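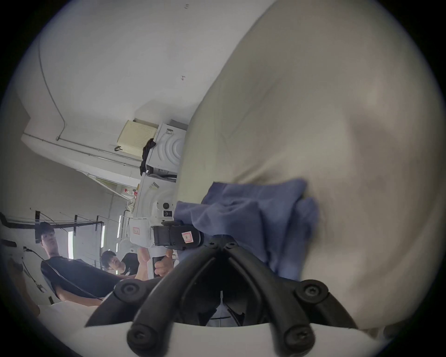
Água dura: amaciador central ou só vinagre?

Fórum > Casa e manutenção > Água e canalização
Tópico aberto em maio de 2019

nabila_m
Boa tarde a todos. Mudámo-nos para uma casa com furo próprio e a água é muito calcária. A roupa de cama sai da máquina áspera, as t-shirts ficam tesas no estendal e a resistência do termoacumulador já foi trocada desde que cá estamos. O canalizador deu-me um orçamento para um amaciador Jellen, modelo de coluna com depósito de sal ao lado, e diz que resolve tudo. O meu marido acha que é dinheiro deitado fora e que basta vinagre na gaveta do amaciador da roupa. Alguém tem experiência com as duas coisas? A casa tem uma casa de banho, cozinha e lavandaria, somos quatro.
Nabila Majimbun

torneira_velha
Tenho um Jellen há bastante tempo e não voltava atrás. A diferença nota-se primeiro nas toalhas e nos lençóis, depois nos vidros do duche. Gasta-se menos detergente, e isso vem até escrito nas embalagens: a dose para água dura é maior do que a dose para água macia. Quem tem água dura e usa a dose de água macia fica com roupa mal lavada, quem usa a dose grande fica muitas vezes com resíduo no tecido. Com o amaciador acaba essa dança.

Atenção só à instalação. Peça para deixarem a torneira da cozinha fora do circuito, com água do furo direta para beber e cozinhar, e a torneira do jardim também. Não faz sentido gastar sal para regar couves.

rui.pedra
Discordo um bocado. Antes de comprar seja o que for, mande analisar a água. Água de furo pode ter ferro, e o ferro estraga a resina. Já vi uma instalação em que puseram o amaciador sem análise e ao fim de pouco tempo a água saía amarelada nas primeiras descargas. O canalizador que dá orçamento sem pedir análise está a vender equipamento, mais nada.

nabila_m
Não pediu análise nenhuma. Fez o teste das tiras na torneira da cozinha, a tira ficou toda vermelha e foi com isso que fez o orçamento.

rui.pedra
A tira serve para ter uma ideia. Para dimensionar a máquina e programar a regeneração precisa do valor de dureza a sério, e do ferro e do manganês. Peça no laboratório a análise "físico-química resumida". Leve a água em frasco deles, com a torneira a correr um bocado antes de encher. 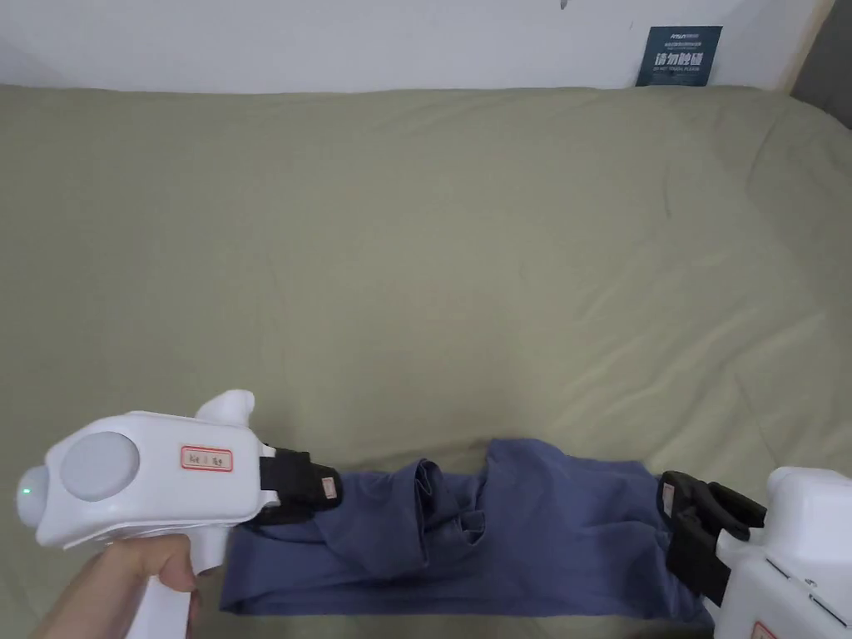 E a regeneração, faz-se por calendário ou por volume de água gasto?

Por volume, se o cabeçote for volumétrico. O meu está programado para regenerar aos 4000 litros e faz o ciclo de noite, quando ninguém usa água. Os cabeçotes só com temporizador são mais baratos, mas regeneram mesmo que a casa tenha estado vazia, e lá se vai o sal.

torneira_velha
O mesmo valor no meu, 4000 litros, mas cada casa tem o seu. Sai da capacidade da resina dividida pela dureza da água, com uma margem. Por isso é que o rui insiste na análise e nisso tem razão.

lidia_serra
Vou ser a voz contra. Vivo numa zona calcária desde sempre e nunca tive amaciador. Na roupa uso vinagre branco no compartimento do enxaguamento, pouca quantidade, e não encho o tambor. O problema da roupa áspera é muitas vezes máquina demasiado cheia e centrifugação no máximo. Lençóis de algodão lavados com o tambor a meio e sacudidos antes de estender ficam bem. A ferro, ainda húmidos, ficam melhor.

Para o termoacumulador, manutenção. Abrir, tirar a pedra, ver o ânodo de magnésio. Custa uma manhã de trabalho e uma junta nova.

torneira_velha
Lídia, vinagre em cada lavagem é mau para as borrachas da máquina. A da minha irmã começou a verter pela porta e o técnico pôs as culpas no vinagre.

lidia_serra
O técnico pôs as culpas em alguma coisa, como põem sempre. A minha máquina é uma Kakby das antigas, leva vinagre desde nova e a borracha é a de origem. Se lhe faz confusão, ácido cítrico dissolvido em água faz o mesmo e não cheira.

rui.pedra
Ácido cítrico a temperatura alta numa água muito calcária pode deixar citrato de cálcio agarrado. Para enxaguar a frio não há problema. Para descalcificar a máquina vazia também não usava o programa mais quente.

nabila_m
Obrigada pelas respostas. Já levei a água a analisar, fico à espera. Entretanto pedi um segundo orçamento, desta vez de um aparelho Godow, que é daqueles sem sal, com um campo magnético à volta do tubo. É muito mais barato e não ocupa lugar na lavandaria. Alguém conhece?

torneira_velha
Conheço o género e não gastava um cêntimo. O cálcio continua lá todo. Se medir a dureza antes e depois, a tira dá a mesma cor.

manel_do_poco
Eu tenho um Godow e estou contente. Nunca disse que tirava o cálcio, o que ele faz é a pedra não agarrar tanto. O chuveiro limpa-se com um pano. Na roupa não notei diferença, isso admito.

rui.pedra
Manel, fez alguma comparação? Mesmo chuveiro, mesma frequência de limpeza, com e sem aparelho?

manel_do_poco
Não fiz comparação nenhuma, tenho o aparelho montado e o chuveiro limpo. Cada um sabe de si.

nabila_m
Veio a análise. Dureza alta, ferro abaixo do limite, manganês não detetado. Mostrei ao canalizador e ele manteve o Jellen, mas trocou o modelo por um com mais resina. Também sugeriu um pré-filtro de sedimentos da Molefe antes da coluna, com cartucho lavável. E quer tirar o termoacumulador e pôr uma bomba de calor para águas quentes, mas isso já é outra conversa e outra fatura. No ano passado gastámos 3307 kWh na casa toda e não sei se compensa.

torneira_velha
O pré-filtro sim, sem hesitar. Areia do furo no cabeçote é avaria certa. Peça com manómetro antes e depois – quando a diferença de pressão sobe, está na altura de lavar o cartucho. A bomba de calor deixava para quando o termoacumulador morrer.

lidia_serra
Continuo a achar que para roupa áspera é muita obra. Mas com furo próprio e resistências a avariar já percebo melhor a ideia. E perguntem ao canalizador para onde vai a água da regeneração. Se for para fossa, convém falar disso antes. 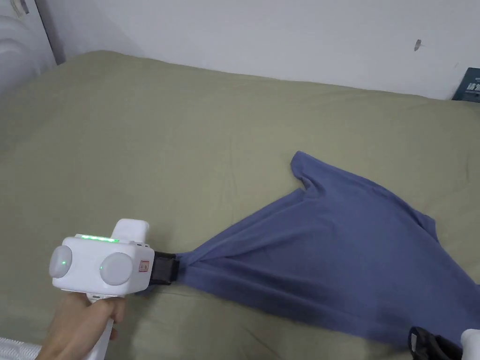 Johannes Gumede: a minha vai para fossa e nunca deu problema, mas é uma fossa grande e o aparelho é pequeno. O que me deu chatices foi o sal. Comprei sacos do mais barato, em grão miúdo, e formou-se uma crosta no depósito. Por cima parecia cheio, por baixo estava oco, e a água saía dura sem eu perceber porquê. Parti aquilo com o cabo da vassoura e passei a usar pastilhas.

torneira_velha
Acontece muito, sobretudo em lavandarias húmidas. Não encher o depósito até cima ajuda, meio depósito de cada vez chega perfeitamente.

rui.pedra
Nabila, mais duas coisas para o orçamento final. Bypass com três válvulas, para poder isolar o amaciador sem ficar sem água em casa. E dureza residual: não deixe a água a zero, há uma válvula misturadora no cabeçote para isso. Água demasiado macia ataca mais os tubos metálicos e no banho fica-se com a sensação de que o sabão não sai.

nabila_m
O bypass já estava previsto. Da misturadora não me falou, vou perguntar. A casa tem tubo de cobre na parte antiga e multicamada no resto, por isso é capaz de interessar.

manel_do_poco
Depois diga quanto ficou no total com a mão de obra. Toda a gente fala do preço da máquina e ninguém do resto.

nabila_m
Digo sim. A montagem está combinada para quando chegar o pré-filtro, que ainda não há em armazém. Até lá vou experimentar o vinagre da Lídia, com a máquina meio cheia.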